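Galería: el rincón de tela negra

Astdale, sala 2

Reunimos en esta página el material del rincón que montaron Damilola Akinola y Amarachi Effiong en el local de Astdale. El montaje quedó listo el 17 de agosto. La tela se compró por metros en Okafor y el gasto total fue de 139, con las pinzas incluidas.

El fondo se cuelga por arriba, con pinzas pequeñas, y los paños laterales se colocan en ángulo para cerrar el espacio por tres lados. Las letras son de goma espuma y van directamente sobre la tela del fondo.
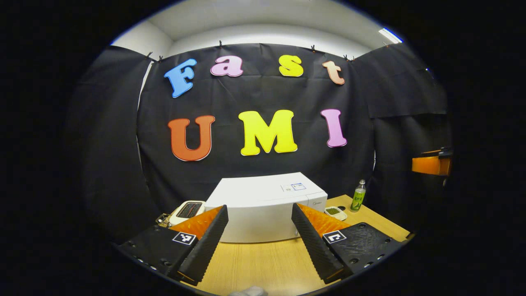 El rótulo «Fast UMI» sobre la tela negra, con el microondas blanco Midea en la mesa de madera.

Las letras de la palabra inferior son más grandes que las de la superior. Todas llevan un borde claro, que las separa bien del negro. Amarachi eligió los colores y Damilola se ocupó de colgar los paños.

La tela conserva algunos pliegues. Se puede planchar del revés a temperatura baja, siempre sin las letras puestas. Para guardarla conviene enrollarla en un tubo de cartón.

El rincón se puede usar hasta diciembre. Las reservas se apuntan en la hoja de la entrada, en turnos de 8 a 14 h. Quien mueva la mesa debe dejarla de nuevo centrada delante del fondo.

Galería anterior: Jidside
Galería siguiente: Vastine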